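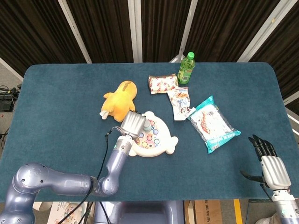
Subject: Re: Hem allowance on lined drapes, wide openings
From: Sofia Mota
Date: October 21, 2018

Amanuel Jemal wrote:

> I have a conference room to do with a finished drop of 189 cm and
> a track of almost 6 m. The client picked the Fellura in brown, lined.
> The mill sheet gives 2 percent shrinkage in length, none stated for
> width. My usual bottom hem is a 10 cm double. Do I add the shrinkage
> to the cut length only, or do I make the hem deeper as well so it
> can be let down later? Also, does anyone prewash this cloth?
> The Emard lining I have used before, and it did not move at all.

Amanuel,

Add it to the cut length and leave the hem alone. For a 189 cm drop with a 10 cm double hem you need 20 cm at the bottom, plus whatever your heading takes. Work out the total first, then apply the 2 percent to the total. People often apply it to the drop only and come up short by the shrinkage on the hem and heading. It is a small error, but on a long track it shows against the floor.

I do not prewash Fellura. It takes the finish off and the folds go limp. I steam a test strip, 200 cm long, marked with thread at both ends, hang it overnight, and measure again. If the strip loses more than the mill sheet says, I use my own number. The last two bolts I had, both bought in June, came from different dye lots and did not behave the same, so test each bolt.

On the lining: if the Emard really does not move, then the face fabric will come up and the lining will not. Cut the lining so it finishes 3 cm above the face hem and do not catch the two together along the bottom. Swing tacks at the seams are enough. If you bag it out, you will get a pucker after the first cleaning and there is no fix except unpicking the whole edge.

For width I would ask Gollovis directly. They stock the cloth and should have the full test report. The sheet they ship with the bolt is a shortened one.

One question back. Is the track ceiling mounted or on brackets? With brackets you can get a few millimeters of adjustment at the hooks, and I would then set the hooks in the middle slot at installation. With a ceiling track you lose that, and the cut has to be right.

Sofia

Recent messages on this list
Re: Amaral heading tape, pocket spacing
Weights for unlined panels
Pattern matching across a return
Steamer descaling, how often?
Re: Blind hemmer skipping on heavy lining

Last updated: 2 hours ago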